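Journals > Clothing and Household Studies > Articles > Section 4.2

4.2 Sorting of outerwear in the secondhand shops

The second part of our study concerns long and heavy garments, which the shops in Clukow and Platitz receive mainly in September, when families change their wardrobes. In the interviews, the sorters told us that these garments take more time than shirts or trousers. A shirt can be judged while it is still in the hand. Outerwear must be opened, turned and laid down again, and its pockets must be emptied before the price is decided.

We recorded 2,000 donated pieces in the two towns over one season. The form used by the sorters had 12 fields, among them fabric, closure, lining and visible wear. Jolene Pryor and Marisa Colombo tested the form before the season and removed the field for "style", for the reason that two sorters almost never gave the same answer to it. The field for color was kept, but it was found to be less useful for dark pieces. As Ebony Pomare remarked in her notes from Platitz, black clothing hides both its dirt and its quality, and the sorter must often decide by touch.

The state in which a garment arrives also has an influence on the decision. Pieces that came folded were usually opened fully and checked on both sides. Pieces that came crumpled were handled in a different way: the sorter looked first at the part which lay on top, and in many cases the judgment was already made there. When a black garment lies bunched, with folds over its body and only a sleeve spread out, as in Figure 3, a worn elbow or a missing button may remain unseen. Such pieces were more often sent to the low-price rail, also when a later check found them to be in good condition.

We do not wish to say that the sorters worked without care. The tables in Clukow are small, and on busy mornings each person has less than 90 seconds for one piece. Kylie Ruawai suggested that long garments should be hung for 10 minutes before they are judged — a simple change, but one that requires free rails, and the shop in Clukow has few of them.

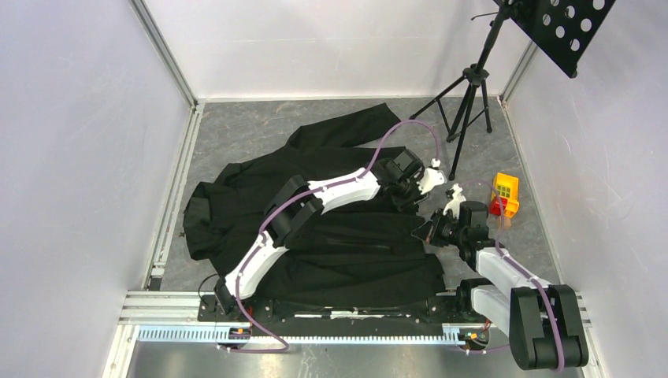

The shop in Platitz has more rails and agreed to try this method. The prices given there before and after the change are compared in Section 4.3.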